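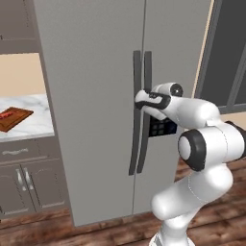
Moving my photo library to a new program

Mar 2, 2025

I finally moved my photo library out of Prantl. I had been putting it off for most of the winter. The program still opened and it still exported, but the last update broke the keyword panel on my machine, and support told me the old desktop version would get no more fixes. The subscription version costs more than I want to pay for something I use on weekends.

My library is not big by the standards of people who shoot weddings. It takes up 110 GB, mostly raw files, with a folder of scanned slides that I did one spring and never finished sorting. I keep it on an external drive and copy that to a second drive when I remember.

What I tried

I looked at two programs. The first was Heltton. It is fast, and I liked the way it handles black and white. You get one slider for grain and it looks like grain. But Heltton wants to copy every photo into its own library file, and I don't like that. If the program goes away, I want my folders to be where I left them. There is a setting to leave originals in place, but with it turned on the search stopped finding anything by lens or camera.

The second was Plolmont, and that's the one I bought. It costs $40, paid once. It reads the folders as they are and writes edits to small sidecar files next to each photo. The interface is plain and a little cramped on my laptop screen. The text in the side panel is too small and I haven't found a way to change it.

Moving the files

Prantl stores ratings and keywords in its catalog unless you tell it to write them to the files. I had never told it to. So the first job was selecting everything and choosing Save Metadata to File, which is in the Library menu, under Maintenance. I started it before bed and it was done when I got up.

Then I pointed Plolmont at the top folder and let it build previews. The ratings came across correctly. The keywords came across too, but flat. I used to have a tidy tree, with Places at the top, then the state, then the town. Now it's one long list. I've been dragging them back into groups a few at a time while I watch TV.

Color labels did not come across at all. I only used red, for photos I meant to print, so I went into Prantl and gave all of those an extra keyword, "print," then saved the metadata again. That worked.

Edits are the real loss. No program I know of can read another program's edits in full. Plolmont picked up the crops, but exposure and color went back to zero. For the photos I care about, I exported full-size TIFFs from Prantl and put them in a folder called Finished beside the originals. There were fewer of those than I expected. Most of what I had edited over the years was small stuff I could redo in a minute, or didn't need to look at again.

Presets

I had 22 presets in Prantl and used maybe a quarter of them. Instead of trying to convert them, I opened the ones I liked and wrote down the numbers. Then I rebuilt them by eye in Plolmont. I ended up with 4:

Overcast, which warms things up and lifts the shadows.
Indoor lamp, for yellow light in the evening.
Slide scan, which takes the magenta cast out of my old scans.
Plain black and white, with a bit more contrast than the default.

The numbers don't match from one program to the other, by the way. A contrast of 20 in Prantl is much stronger than 20 in Plolmont. Put the same photo up in both and adjust until they look close.

Printing

I order prints from Stosavholm, and I wanted to be sure the new exports would come out the same. I sent them a small test order, with a few photos exported from Prantl and the same ones from Plolmont. The Plolmont prints were a touch darker. It has an output sharpening box that is checked by default, and I think that was making fine detail look heavier — grass and hair especially. I have unchecked it and will send another order later in March.

Still to do

The slides need dates. Right now they all carry the date I scanned them, so they show up in the wrong place on the timeline. Plolmont can change dates in a batch, but it writes to the original file when you do it, and I want a fresh backup first. The second drive is nearly full, so that means buying a bigger one.

I'm keeping Prantl installed until the keywords are sorted out. After that I'll probably remove it.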